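Household Skills, Unit 12: Sorting and Pairing Socks
By Annapurna Kurian
Wednesday, June 22, 2022
142 shares | 3 comments

Read this before the practical. Bring a small bag of clean socks from home, mixed colours, none of them already paired.

1. Clear a space
You need a flat surface about as wide as your two arms. A table is easier on the back than a bed. Drinks and small items can stay if they are pushed to the far edge.

2. Tip out and spread
Empty the bag onto the table and pull the socks apart. Turn any that are inside out. Leave them in a loose pile to one side and keep the middle free for the sock you are working on.

3. Flatten one at a time
Lay the sock down, hold one end and smooth toward the other. Bunched cuffs hide the length, and length is how you tell two similar greys apart. Check the floor as well before you decide that one is missing.
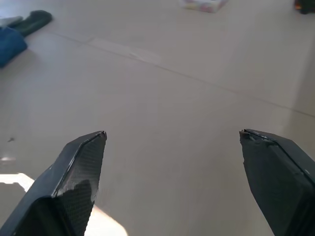 Tile floor in daylight, then the table with a yellow sock in the middle and grey, green and blue ones to the left.

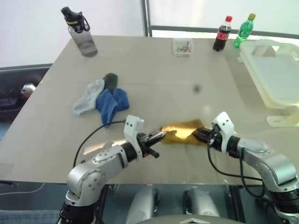

4. Pair and fold
Match by colour first, then by length, then by the knit at the cuff. Put the pair together heel to heel and fold in thirds. Rolling one cuff over the other is allowed but it stretches the elastic. Singles go in a separate basket until the next wash.

To hand in: one paragraph on which colours gave you trouble and what light you were working in.

Comments

Marek Holub: Do sport socks count? Mine are all white.

Annapurna Kurian: Yes, but bring a few coloured ones too.

Blažena Sokol: I safety-pin mine before the wash and skip most of this.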